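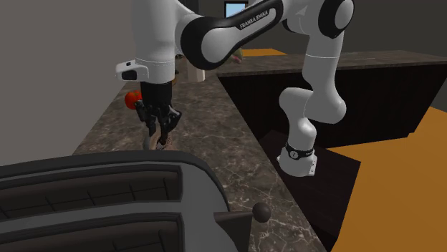 A big grey toaster on a long dark marble worktop.

I've been living with dark worktops for a while now and I still have days when I'd swap them for a nice forgiving speckled beige. They look gorgeous in the showroom. Then you get them home, make one round of toast and there are crumbs, smears and a ring from the butter dish, all lit up by the window like an exhibit. Anyway, several of you wrote in during May asking how I keep on top of it, so I've put everything I do in one place.

First, the daily wipe. Warm water, one small drop of washing-up liquid, a soft cloth wrung out until it's barely damp. Go over the whole surface, then again with plain water, then dry it with a tea towel. The drying is the bit people skip (I skipped it for months!) and it makes more difference than any spray. We have very hard water in Bresside and if I leave the worktop to dry by itself I get a lovely grey bloom all over it.

Don't use vinegar or lemon juice on marble. I know every tips page tells you to put vinegar on everything, and I love it for kettles and shower heads, but it eats into marble and leaves dull patches that won't wipe off. Same goes for bathroom limescale sprays. If you've just squeezed a lemon on there, mop it up straight away.

For oily marks I make a paste with bicarbonate of soda and a bit of water, about as thick as yoghurt. Spread it over the mark, cover it with cling film, leave it overnight and lift it off in the morning with a plastic spatula. My worst one (olive oil, under a bottle that had been weeping quietly for weeks) took 3 goes before it faded, so don't give up after the first. Try a hidden corner before you do it in the middle.

Now, crumbs. The toaster is the guilty party in most kitchens, mine included. Unplug it, let it go completely cold, then slide out the crumb tray over the bin. I do ours when I change the tea towels, otherwise I'd never remember. Tip the toaster gently over the sink afterwards and give it a pat on the bottom. Please don't go poking in the slots with a knife, even unplugged, as the elements bend very easily. A clean, dry pastry brush gets the stubborn bits near the top.

The outside of a toaster is easy if you catch it cold: damp cloth, dry cloth, done. If there's a melted bread bag stuck to the side (yes, I've done it), rub it with a little bicarb paste on your finger and be patient. I keep mine on a cork mat from the Hakis market stall, which cost me 50p and catches most of what falls out. Pull it forward from under the wall cupboards before you use it, too, so the heat has somewhere to go.

I do get asked about sealing. Drip a few drops of water on the worktop and go and put the kettle on. If they're still sitting up in beads when you come back, the seal is fine. If they've gone flat and the stone looks darker underneath, it wants doing again. I bought my sealer from Stevens on the high street, put it on with an old cotton pillowcase, and buffed it like mad before bed. Follow the tin for timings, they vary a lot. Open the windows as well, mine was a bit whiffy!

Hot pans go on a trivet, always. Cutting goes on a board. I put a folded damp cloth under the board to stop it skating about, and I lift the whole lot off afterwards so there's no wet patch left behind. Check the underside of your mixer and your kettle while you're at it, as bits of grit get stuck to the feet and scratch when you drag them.

One last thing, for the edge along the wall where everything collects. An old soft toothbrush, dry first and then damp. I resisted for ages because it felt like a punishment, but it's two minutes with the radio on and the difference is ridiculous.

Posted June 3, 2026

More kitchen tips
Getting the smell out of a lunchbox
28 uses for an old pillowcase
Descaling a kettle without the fuss
Pumis stones: what they're good for and what they'll ruin
Why your tea towels won't dry anything
Cleaning the top of the cupboards (sorry)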